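Reviews > Craft Room > Table Covers > Pustlow Brown Roll

Had this one since June so figured I'd better write it up before I forget. Pustlow brown paper roll, the 200 foot one. I buy it for covering tables, kids' crafts mostly, glue and paint and whatever else comes out of the closet.

Good first. Smooth side is really smooth. Cups sit flat, no wobble. Pencil goes on fine, marker goes on fine, cheap marker bleeds at the edges a bit but didn't go through to the table for me. Tears pretty straight if you hold a ruler down. Freehand, forget it.

Width is my main gripe. On my big table it stops short of the side and you get a strip of bare tabletop, and guess where the glue goes. Two strips overlapped fixes it but then you've got a seam and everybody's elbows find it. Ilska makes a wider roll, costs more, havent tried it.

Also it ripples. Comes off the roll curled, you flatten it, tape the corners, and there's still a crease somewhere along the top. Overnight under some books helps. I never remember to do it overnight. 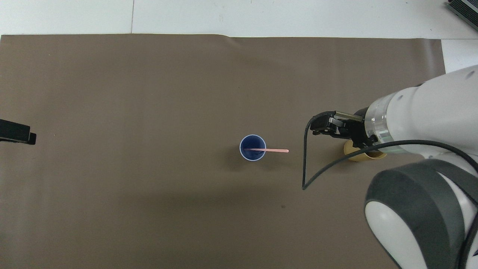

Lui wrote back under my first post that the ripple goes away if you roll it backward on itself before taping, and that plastic cups are a mistake on this stuff anyway, too light, one bump and the sticks are all over the floor. Lui uses jars.

Tried the backward thing. Works, mostly. Not switching to jars, not with my crowd. A spoonful of dry rice in the bottom of the cup does the same job.

Paint: thin coats OK. Puddles no, it goes soft and you'll be peeling bits off the table. Wipe fast. Water same deal.

Storage is anoying, the roll is long and doesn't fit my shelf, so it lives behind the door. The Flirndale holder is supposed to take it but the bar was too fat for the core on mine. Returned it.

Would I buy again, yeah. Four stars. Make it wider and it's five.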